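Opening an old office computer: what is inside and what is worth keeping

Speaker notes, repair evening at Besside, 7th March

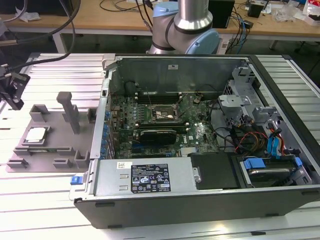

Good evening and thank you for coming. My talk is about old office computers, the kind that companies throw away when the contract is finished. I will speak for half an hour and after that we go to the tables. Please interrupt me if I speak too fast. English is my third language and when I am nervous I become quick.

(Wait until the people at the back have found chairs.)

I start with a question for the room. Who has a computer at home that nobody switches on any more? Hands up, please. And who has opened it? Normally there are many hands for the first question and few for the second. I want to change this a little tonight.

Part one. Before the screwdriver.

Switch the computer off in the proper way, from the menu. Then pull out the power cable. Then press the power button for a few seconds, so the electricity that is still waiting inside can go out. I have seen people skip this and nothing happened to them, but I do not skip it.

Lay the case on its side on a table which does not move. A carpet is a bad place. Touch the bare metal of the case with your hand before you touch any part, and do it again each time you come back from making tea.

Take a photo with your phone before you remove the first cable, and one more after every step. Last May I put together a machine from memory and I had one cable left over. I needed an evening to find where it belonged.

(Show the small box with compartments. Pass it to the first row.)

For screws I use a box like this one. One compartment for the case, one for the drive, one for the cards. Write on paper which is which.

Part two. Finding your way.

The machine I talk about is an ordinary desktop tower with a Dell board. The board is green and it is the big flat thing at the bottom when the case is lying down. Everything else is connected to it, so I always begin there and go outwards.

Look first for the processor socket. When the processor is out and the metal frame is open, the place is easy to recognise. The processor itself is small and silver on top, smaller than many people expect, and it is the part I am most afraid to drop. When it is out of the socket it must have its own place to lie, a place where it cannot slide. Do not put it on a sleeve, do not put it on a newspaper. Never touch the inside of the socket with a finger or a cloth.

Next to the socket are the long slots for memory. In the Dell they are on both sides of the socket. On many other boards you find them only on one side, so do not worry if yours is different. The memory comes out when you open the small clips at the ends. Some boards have a clip on one end only. Do not pull before you have looked.

The graphics card sits in a long slot further down. If yours has a lock at the end of the slot, press the lock and lift the card straight up. If it does not come, there is probably still a screw at the back of the case. Stop and look for it. Force is almost never the answer with a card.

(Drink water. Ask if there are questions until now.)

Part three. The cables.

Many beginners are afraid of the cables, because there are many and they come in a bundle. But the colours help you. The red, yellow and black wires bring power. The blue flat ones in our machine are SATA cables, and they carry the data from the drives. So if a cable is blue and goes to a drive, you already know its job. In another brand the SATA cables may be red or black, so learn the shape of the plug also.

Hold the plug and pull the plug. Please do not pull the wire.

The power supply is the metal box with the label full of small text. Read the label, it is useful for buying a replacement, but do not open the box. This is my one strict rule for tonight. It can keep a dangerous charge for a long time after it is unplugged. If it is broken, we replace it complete.

Part four. The hard drive.

In this tower the drive sits in a grey carrier with a blue latch. I like these carriers very much. A coloured latch usually means that the maker wants you to touch it, and that you can work there without a tool. Whoever decided this was a kind person.

The drive is also where your photos and letters are. Before you give a computer away, take the drive out or erase it well. At Cerko we received 989 old machines last year, and in 9 of the first boxes I opened I found drives with family pictures on them. We erased them, but you should not need to trust us.

Write your name on the drive when you take it out. Put it in a bag against static, or in a clean cardboard box if you have no such bag.

Part five. What to keep.

Memory and drives are worth keeping if they work. A power supply is worth keeping if the fan is quiet. Graphics cards from office computers are usually modest, but they are good for a second screen. The case is heavy and it takes space. Take it to the metal collection, unless you have a plan for it this month.

We keep the tested parts in the Kiani shelves near the door. The list of what is there is on the table, it has 992 lines at the moment and a few of them are surely wrong. Tell me if you find one.

(If there is time: the story about the Drestix monitor. If not, go directly to the tables.)

Practical things for the tables. There are two people to each computer, one works and one takes the photos, and then you change. Drinks stay on the window side. If a part falls on the floor, say it aloud and we will all stop moving our feet until it is found.

We put the machines together again before nine o'clock. Start with the processor, then the memory, then the card, then the cables, and the side panel only after the first test. Leave the screws of the panel in the box until I have come to your table.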